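Home & Habits | Opinion | Small Rooms

Search the archive
Enter keyword Go

In Praise of the Kitchen Floor

2020-11-24

I have been thinking a good deal lately about the lower half of the kitchen, the part that never gets into the magazines. We talk about countertops until we're hoarse, and I've sat through entire dinners devoted to cabinet handles, but the floor of a kitchen that gets used is where the cooking, the shopping and the cleaning all come to rest, and I think it deserves a kinder press than it gets.

My grandmother kept half her pantry on the floor. Onions in a basket by the back door, potatoes in a sack, a big pot that fit in no cupboard she ever owned, and a bucket that was always called "the good bucket" though I never met the bad one. When I moved into my first apartment, with a kitchen of 52 square feet, I thought I would do better than that. I bought a rolling cart from Hinojosa, the housewares place on our old street, and I bought a set of stacking bins, and I bought (I'm a little embarrassed about this) a wall rail with hooks that cost more than the pots I meant to hang on it. Within a month the cart was full, the rail had come out of the plaster, and the pot was on the floor, in the corner, just where my grandmother would have put it.

I've come around to thinking she was right. A kitchen floor along the wall is a shelf, a long and very strong one, and it comes free with the room. Heavy things are safe there. You can't drop a ten-pound bag of rice from the floor. The things I reach for twice a day live up on the counter, and the things that are big and awkward and round live below, and the counter stays clear enough to roll out dough on, or to set down the groceries without a game of musical chairs.

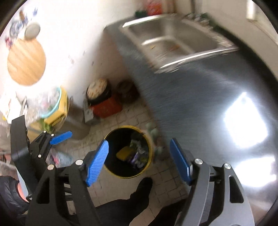 Crate, bucket and bin, all down on the tile.

The crate is the piece I'd argue for hardest. Put a container in a crate and you can move it without bending your back into a question mark, and you can sweep where it stood. I had a Divar shelving unit for years that promised to hold everything, and I suppose it did, but I could never get a broom under it, and when we finally pulled it away from the wall I found a wooden spoon I had been mourning since the previous December. A crate you lift, you sweep, you put it back. I paid 305 pesos for my first one at a market on vacation and carried it home on my lap, and I still have it, minus one corner.

Then there's the trash. I feel strongly that a kitchen bin should be out in the open and it should be cheerful. I know the fashion is to hide it. My sister-in-law has a Wamby pull-out, very handsome, on a soft-closing runner, and every time I visit I stand there with a handful of carrot peelings opening one wrong drawer after another. A bright yellow bin with a bag in it asks nothing of anybody. You see it, you aim, and if the sponge has had its day then in it goes with the wrappers. And a plant standing next to it is a lovely thought, I think. We put our plants up on windowsills for company to admire, but a little green thing down by the foot of the counter is for whoever is doing the sweeping.

I can hear the objections, having made them all myself at one time or another. Crumbs! Well, yes, crumbs. Small tiles with dark grout are the most forgiving floor there is for crumbs, and also the most deceitful, and I have lived with both sides of that for a long time. I sweep at night after the dishes and once more if I've been baking. As for things piling up, bags especially, I do think bags are the weak point of the whole philosophy. They multiply. I keep mine stuffed inside one another and now and then I get firm with them – this lasts about a week.

A reader wrote in after my column on dish racks to say that she had spent 899 dollars on an Alutard corner system and still kept her stockpot on the floor, next to the stove, where her feet knew to go around it. I've thought of that letter often. Feet do learn a room. Mine could find the bucket in the dark.

Related
Dish Racks and the People Who Love Them
What I Keep Under the Sink
1,000 Words on the Humble Dustpan
The Case for One Big Pot
Letters: Your Worst Cupboard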